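Subject: Re: Shelf stocking, are we there yet?
Date: March 21, 2021
From: Jankauskaitė
To: Lenden list

Breka wrote:
> Skuvska say their arm placed 1,114 items last August with
> only 9 drops. Putting the shopping away is as good as solved.
> I give it a couple of years before it's in kitchens.

I read the same report and came away less cheered. All 1,114 items came from a set of 40, and the arm had met every one of them before. Nine drops sounds fine until you ask who picked the things up again – the report doesn't say. It doesn't say how long a run took either.

My own cupboard has tins behind tins, packets that slump and a shelf I can't see the back of. Show me an arm that gets the carrots out without shoving over whatever is next to them, then puts the peaches in the gap. Until then I'd call it a good start on one small job. 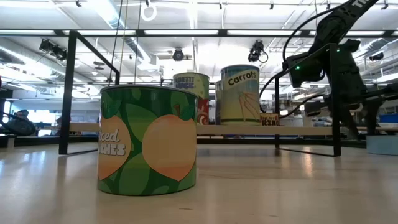
Breka replied that a tin hidden behind another tin is hard for people too, and that the later runs, 104 of them, were done with the shelf already part full. Fair enough, but were those counted in the 9 or not? I can't find it in the tables.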